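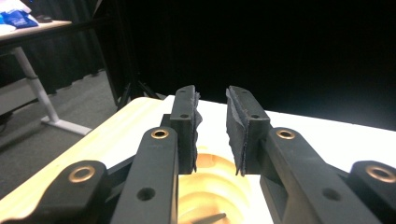 Swimming lesson and the long lunch

July, after supper

Halldóra rang at seven to ask if we still wanted to come out to Stillach for the day. I had forgotten we said yes. Uriel was already up and had the swim bag by the door, so I suppose he had not forgotten. We left at nine with Nimari in the back seat, eating toast and getting butter on the belt.

The drive took 70 minutes. There was roadwork past the feed store and we sat behind a truck full of gravel. Nimari asked how deep the pond was and I said I didn't know. She asked again at the bridge.

Syafiqah was there before us with her two boys, who had already been in and were wrapped in towels on the dock. Halldóra has put a rope across the pond where the bottom drops off, and the rule is that the kids stay on the near side. Nimari is six and can do a decent dog paddle now, but she had only ever swum in the town pool. She did not like the mud. She stood in it up to her knees with her arms held out and would not go forward or back. I went in next to her and did not say much. The water was cold enough that my feet hurt.

After a while the older boy threw a ball and it landed past her, and she went after it. She swam out and back, then did it again, and then there was no getting her out. Uriel swam across to the far bank and sat there on a log for a good while. I think he needed it. He has been on the early shift all month and we mostly talk in the kitchen with our coats on.

Lunch was cold chicken, potato salad, the cucumbers I brought, and a noodle dish Syafiqah made that the kids picked all the peanuts off. Thongchai came by on his bicycle once the food was out and ate two plates. He had news of Pornthip. She has her start date at the clinic and is looking for a place to rent, and he thinks she may take the upstairs of the Panyasiri house if they fix the stairs. I would like that. It is a short walk from us and I have missed her.

Ora, Halldóra's dog, got hold of a sandal and took it under the porch. We got it back with a rake. The strap is chewed but I think it will hold until school starts – if not, there is the old pair.

We meant to leave at three and left closer to five. Nimari fell asleep before the bridge. Uriel drove and I told him what I had been putting off, that I don't want to go to his mother's for the whole two weeks in August. He said one week would be fine with him. I had been dreading that talk since spring and it was over before we got to the feed store.

Put the towels in the wash when we got in. The car still smells of pond. Nimari woke up for soup and wanted to know when we could go again, and I said I would ask.

To do tomorrow: call Pornthip, return Halldóra's bowl, find the other goggles. Uriel has the early shift again, so I set out his lunch tonight – chicken, and the last of the cucumbers.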